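Jemonero Oleck Door and Window Alarm: Review After Six Months
I bought this alarm after two apartments in our building were broken into. We live on the ground floor, and our kitchen has a door to the back yard. 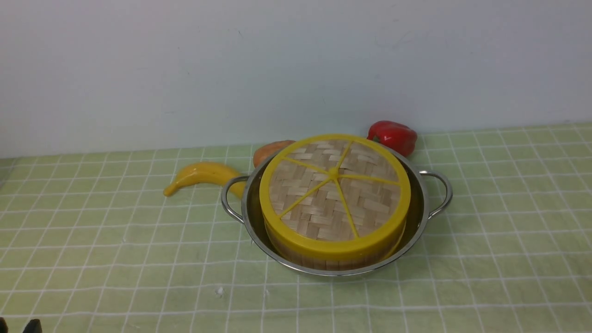 Why I wanted an alarm

Last year the police in Calloway recorded 391 burglaries, and the report in our local paper said that many of them happened in the daytime, through a back door or a low window. In our building the thieves came between ten in the morning and noon. They took a laptop, some jewelry and a child's bicycle from the hallway. The officer who came to talk with the residents told us that most of such thieves do not want noise and do not want to stay long. She recommended better locks first and an alarm second. I followed this order. The locksmith changed our lock in December and I ordered the Oleck the same week.

I did not want a system with a monthly payment. I also did not want a camera inside of my home. So the choice was already smaller for me than for most buyers.

What you get

The box contains three sensors, one base unit with the siren, a small remote control, batteries for the sensors and a sheet of stickers for the window. Each sensor has two parts. One part goes on the door or the window and the other on its frame. When the parts move away from each other, the base unit starts to sound. The base unit is plugged into the wall and has a battery for the case that the electricity is cut.

I ordered from Kundanitz, an online shop which sells mostly locks and mailboxes. The package arrived well protected. The manual was in four languages and the English part was correct, although the print is very small and I had to use my phone to enlarge it.

Installation

You can use screws or the adhesive pads. I rent, so I used the pads. On the kitchen door and the bedroom window they hold perfectly until today. On the bathroom window the pad let go after some weeks, I think from the steam. I cleaned the surface with alcohol and put a stronger tape from the hardware store, and it stays.

The distance between the two parts is important. If it is bigger than the width of a finger, the sensor believes that the door is open. Our kitchen door is old and not straight, and I had to glue a thin piece of wood under one part. The manual does not mention this possibility.

Pairing the sensors with the base unit was easy. You hold the button, the light blinks green, and you open and close the door one time.

Daily use

In the evening I press the remote and the base unit makes one short beep. If a window is open, it makes three beeps and does not arm, which I like, because I have a habit to forget the bathroom. In the morning I press again. The whole thing takes a second.

The siren is strong. Jemonero writes 100 decibels on the box. I cannot measure it, but my upstairs neighbor heard it clearly with her television on, and she came down to ask if everything was in order. For me this was the best test.

We had false alarms two times, both in the first week and both before I corrected the kitchen door. After this, none. In these six months we also had no break-in, but I would not say it is thanks to the alarm. I have no way to know it.

What I do not like

The delay before the siren cannot be changed. You have 20 seconds after opening the door, and for my mother, who walks slowly, this is not enough when the remote is in her handbag. I hope they will add a setting.

The light on the base unit is blue and too bright for a bedroom. I covered it.

There is no warning on the remote when a sensor battery is low. Only the sensor itself blinks, and who looks at a sensor above the door? I now check them on the first of the month.

The alarm also does not call anybody. If you are away and your neighbors are away too, it will only make noise. A person who travels much should look for something that sends a message to the phone.

Would I buy it again?

Yes, for an apartment of our size. For a house with many windows it would become expensive, as additional sensors are sold only in pairs, and the base unit accepts no more than six. Please invest in the lock first. The officer was right about that, and a good lock cost me less than I was afraid of.

My rating is four stars of five. I took one star away for the fixed delay and the battery warning.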